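Kesten foam roller, 3 months in

Bought the Kesten in March to replace my old Emura, which had gone soft in the middle. Paid 68 dollars. Steep for a foam roller but my calves were a mess and I was tired of limping downstairs.

First week I hated it. Very firm. Bruised one hip, my own fault, stayed on the same spot too long. By week two I was doing calves and upper back every night before bed – ten slow passes, then some stretching. 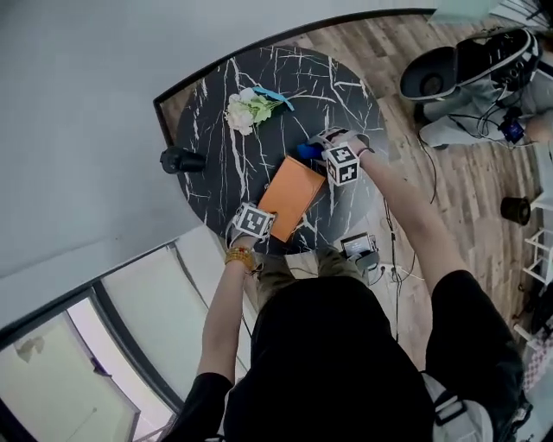
Calves feel looser, sleep is better, lower back about the same. The ridges are the best part, they get in next to the shoulder blade where the Emura just slid over. I do hands and forearms too, standing up, with the roller on a table. Any table works, a round one like the black marble-patterned one in the photo is fine, just move the book and the flowers first. Go easy on the wrists and take off any braclet.

Bad points – the end caps squeak and it smells like tires for days. No carry strap. The Rantala comes with one, but its way too short for my back.

Would buy again. 4 out of 5.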